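Kitchen Towels and Table Linens: Your Questions

We get a lot of mail at Lillico about the striped towels, and Efua Lamptey, who has answered most of it since we opened the shop, finally asked if we could put her replies in one place. So we did, and we've left them more or less the way she writes them. If yours isn't covered, please do write to us anyway. We like hearing from you.

Do I need to wash a new towel before I use it?

Yes please, and more than once if you have the patience. New cotton comes with a finish on it that makes it look lovely on the shelf and pushes water around the plate instead of soaking it up. Give it 2 warm washes and you'll feel the difference. By the fourth or fifth it will be a proper towel.

Will the blue run into the white?

It shouldn't, though we always suggest washing a new one with other blues the first time or two. A little loose dye is normal in the first rinse. If you've mixed it in with red napkins (we've all done it – Efua did it with a whole set the week before her sister's wedding lunch), wash it again right away and keep it out of the dryer until the pink is gone. Heat sets a stain like nothing else.

Mine comes out of the dryer in a terrible twist. What am I doing wrong?

Nothing at all! Cotton towels love to wind themselves around each other, and a full load makes it worse. Dry fewer at a time and take them out while they're still a tiny bit damp.

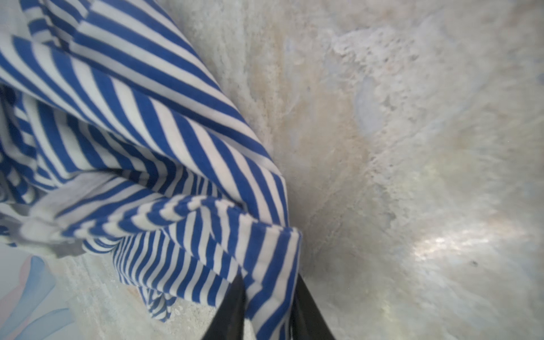 Then pick the towel up by a corner and give it one good shake, find the next corner along, and snap it out between your hands. Lay it on the counter and smooth it from the middle toward the edges with your palm. Most of the creases will go, and the rest don't matter on something that's about to dry a saucepan. If you like yours crisp, iron it damp and follow the stripes.

How do you fold them in the shop?

In thirds the long way, then in half, then in half again, with the folded edge facing out. Ziad Khoury does ours and he is much neater than I am. At home I roll mine and stand them up in a drawer, and nobody has complained so far.

Can I use fabric softener?

We'd rather you didn't. It coats the cotton and you'll be back to pushing water around. Half a cup of white vinegar in the rinse does a nice job, and no, your kitchen won't smell like a salad.

How many towels does a kitchen need?

Efua says 6, I say more, and we have agreed to leave it there. If you bake every week or have small children, you'll go through them faster than you think.

Can I return a towel I've washed?

If a seam has come undone or the weave has a fault, certainly. Send us a note with your order number and we'll sort it out. Otherwise we ask that returns be unwashed, with the band still on.

Last updated Monday, January 21, 2019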